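Open Day at Skova, Grekoto

Skova opened its building in Grekoto to the public for one afternoon in March. I went because I have been reading for years that a machine will soon fold my shirts, and I wanted to see how close that is. Entry was free, but you had to sign up for a slot. Mine was at 2 p.m. and there were 30 people in it.

The building used to be a furniture warehouse. Downstairs is the shop-floor side, where the Stakix machines run. Upstairs they have put in a kitchen, a bathroom without plumbing, and a bedroom, all with normal furniture from normal stores.

Downstairs: Stakix

Stakix takes cartons off a pallet and puts them on a shelf. It did this the whole time we stood there and dropped nothing. The cartons were all the same size, and the shelf was marked with tape so the machine knew where each level started. We were told a full pallet takes 40 minutes. A person with a hand truck would beat that easily, at least on the first pallet of the day.

Someone asked what happens with a crushed carton. The guide pushed in the corner of one and set it on the pallet. Stakix stopped in front of it, tried from the side, stopped again and turned on its yellow light. A worker came over, moved the carton by hand and pressed a button. I was glad they showed us this. Most demos I have been to would have skipped it.

So for moving boxes that match, on a flat floor, I would say the job is done. It is slow, but it can run through the night, and the two shops in town that have one seem to keep it for exactly that.

Upstairs: Gwynne

Gwynne is the household machine, and it is much further behind. It has a wheeled base and two arms. In the kitchen it loaded plates into a rack, one at a time, and did it well. Cups were fine too. Forks were a problem. It picked up two together, could not separate them, and put both in the same slot.

Wiping the counter looked good until you bent down and saw the streaks. It goes over the surface in straight lines and does not check for spots. My grandmother would have sent it back to start over.

Laundry was a towel. It folded the towel in half and in half again, and the edges were close to even. I asked about shirts and was told they are working on shirts. Fitted sheets got a laugh from the whole group, including the guide.

It managed 4 chores in the time we had. I would count the plates as finished work. The towel was acceptable and I would have redone the other two.

The bedroom and small things

This was the part I found most useful. Plates have a shape you can plan for, and so do cartons. A box of odds and ends does not. Things lie on top of each other, some are soft, some are clear plastic that a camera has trouble seeing, and every one needs a different grip. When you reach for one, the next one moves.

The hand is a bigger part of this than I expected. I had assumed it was all software. But a hard finger slides off a smooth package or crushes a paper one, and a soft finger takes up more room, so it bumps the things next to it. Our guide said they have changed the fingers more often than any other part of the machine.

In the photo below, the box is on a flowered duvet and one padded finger is up against a blister pack. The pink fluffy thing, the roll of tape and the cardboard tube are all close by. I can empty a box like that while talking on the phone. For a machine it is a long list of separate problems, and then there is deciding what is trash and what is not, which is a question my own family does not agree on.
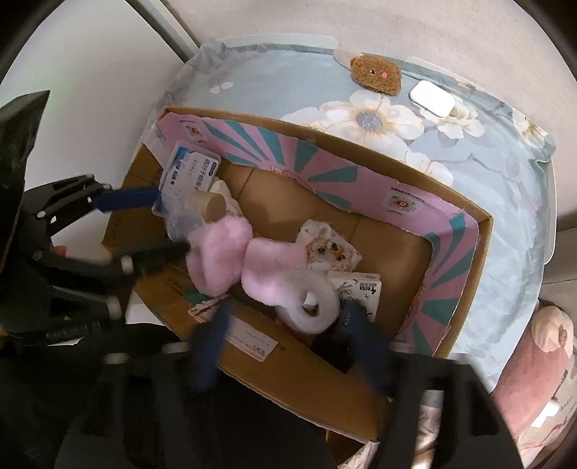 If you go

The next open day has not been announced. Sign up early and ask for a late slot, when the groups are smaller. Parking is behind the building and fills up - the bus stop across the street is easier. The stairs are steep and there is no elevator for visitors. Coffee is downstairs, made by a person.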